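Frequently Asked Questions: Plates and Portions for Our Tasting Tables

This page is for guests and for people who book a tasting table with us in Stendstead. Lucyna Gajewski wrote the first version and Corrado Villa adds new answers when the same question comes three or four times. If your question is missing, please write to us by the form and we will try to answer in two working days.

What is a tasting table?

It is a table where you eat several small things from shared plates, in place of one large dish for each person. We started it with sausages and cured meats, and later we added fried pieces, pickles and bread. You pay per person and the kitchen sends the plates one after another or two together. A sitting takes a little less than two hours.

How many people can come?

The smallest booking is for two persons. The biggest is 20, and then you have the whole back room. For groups in between we push the tables together, so please tell us the correct number. If one person more comes on the day, we can usually manage. If five more come, we cannot.

When are the sittings?

Every evening except Monday, at 6:00 p.m. and 8:15 p.m. On Saturday there is also one at noon, and families with small children are usually happier with this one. In September we close for one week to paint and repair. The dates are on the door and on the booking form.

What meats do you serve?

It changes, but there is always one thick red sausage, one thin one, and one piece of meat that is served in a chunk. The sausages come from Chmielewska, a small butcher whom we know for many years. The chunk can be pork belly or shoulder, depending on the week. If you want to know exactly what is on the table that evening, ask in the morning by telephone, because the list is ready at ten.

Why is the large sausage cut on the side but not sliced through?

We make diagonal cuts before we put it in the pan. The heat enters better and the skin does not break in a wrong place. Also the glaze goes into the cuts and you taste more of it. We leave the sausage whole because a whole sausage stays warm longer on the plate. You get a small knife at the table and you slice it yourself, as thick as you want. If you prefer that the kitchen slices it, please say so when you order.

Why does the meat shine so much?

We brush it with a glaze of malt sugar, soy sauce and a little rice wine. We brush one time at the start and one time near the end. The glaze makes the color deeper too. Guests sometimes ask if it is oil. There is some fat from the meat itself, of course, but the shine is mostly sugar.

Is the glaze very sweet?

Less than you would think when you look at it. The soy sauce balances it. Children like it. If you don't want any glaze, we can leave it out, but we need to know one day before.

Can I choose which plates are used?

Yes, for private bookings. This question surprised us at first, but many people take photos for a birthday or for an anniversary and they care about it. We have two main kinds. The first is a plain light blue plate with fine ridges in the surface. The second is white with a wide dark green rim, and on the rim is written "HAO SHI HAO WEI" in capital letters, again and again, with the same words in Chinese characters, 好食好味, in red. We like to mix both kinds on one table.
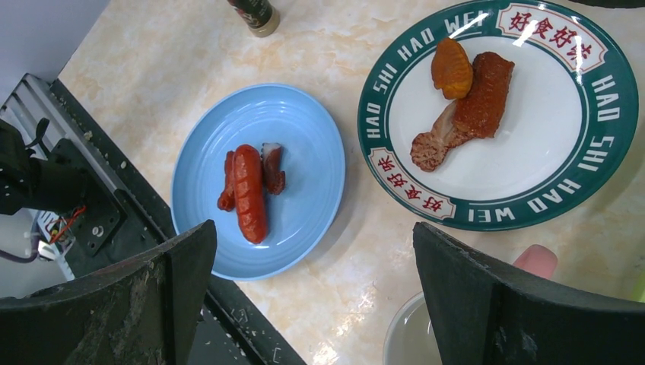

Meats on the light blue plate, with the green-rimmed plate beside it.

We use the blue one mostly for the red meats, as the color of the meat looks stronger on it. On the green-rimmed plate you will often get fried food. But this is only our habit, and when the kitchen is busy you can get anything on anything.

What does the writing on the green plate mean?

It means something like "good food, good taste." A Chinese-speaking guest explained to us that it sounds warm and a little old-fashioned, as on a sign of a small restaurant. The Latin letters are the same words written by their sound, without the tone marks.

Can I buy the plates?

We don't sell plates from the dining room. We have a small shelf near the entrance with spare ones, when there are spare ones. The green-rimmed plate is asked for most often and it is usually gone. You can leave your name in the book and we will call you. We can't reserve by e-mail.

Are the plates safe for the dishwasher and the microwave?

The blue plate is ceramic and we wash it in the machine every day without a problem. For the green-rimmed plate, we wash it by hand. Maybe it is not necessary, but we don't want that the red characters lose their color. We don't put any of them in the microwave, so about this we can't give you good advice.

How do you get sticky glaze out of the ridges?

Soak the plate in hot water with a spoon of baking soda for 40 minutes and then use a soft brush, going along the ridges and not across. Please don't use a metal sponge. It leaves gray lines which don't go away anymore. The spray cleaner Wisus works also, but you must rinse it very well afterward.

Is the table real marble?

No. The pale tops with the peach and beige veins have only a marble pattern. Real marble would be too sensitive to vinegar and hot dishes. We wipe ours with a damp cloth between the sittings. If you spill something, please don't worry, only tell us so that nobody puts a sleeve in it.

How much food is on one plate?

A plate for tasting has usually two to four pieces. It looks like a small quantity when the first one comes, and some guests order extra bread immediately. Please wait a little. You will get between five and seven plates during the evening, and the meat is rich. Most guests take something home.

Can I take the leftovers home?

Yes. We have paper boxes with a lid and we don't charge for them. Sausage and other meat should be in your refrigerator within two hours after it was served. At home, warm it in a pan on low heat with one spoon of water. With high heat the sugar burns before the middle is hot. Fried pieces are better in the oven.

How long do the leftovers keep?

Eat the meat within two days. For fried food we say the next day, after that it is still safe if you kept it cold, but the crust becomes soft and it is a pity.

Do you have anything for people who don't eat pork?

Yes, we can make a table with chicken and fried vegetables. Please write it in the booking form. On the same evening it is difficult for us, as the meats are prepared in the afternoon and most of them contain pork. The frying oil for vegetables is separate only when you ask before.

Do you have a vegetarian table?

We do, from two persons. There are fried mushrooms, tofu with the same glaze, pickled radish and cold noodles. It costs less than the meat table. One person can also have vegetarian plates at a normal table, and then we serve them on a separate plate with its own tongs.

What about allergies?

The glaze contains soy and wheat. The batter of the fried pieces contains wheat and egg. Our kitchen is small and we work with sesame and peanuts every day, so we can't promise that a plate is completely free of them. If your allergy is severe, please speak with Corrado by telephone before you book.

Should we use chopsticks or a fork?

What you like. Both are on the table. For the chunk of meat a fork is easier if you want to cut it.

May we bring our own cake?

Yes, and we will give you small plates and a long knife. There is no fee. Candles are allowed, but not the kind that makes sparks.

Where can we park?

The street in front is only for loading. The Hakel parking garage is five minutes away on foot and it is open until midnight. With bus 591 you come almost to our door, the stop is across from the pharmacy.

How do I cancel?

Call us or use the link in your confirmation. Until noon of the day before it costs nothing. After this we keep the deposit, because the meat was already ordered for you. If somebody is ill, please call anyway and ask for Lucyna. We will usually find another evening for you.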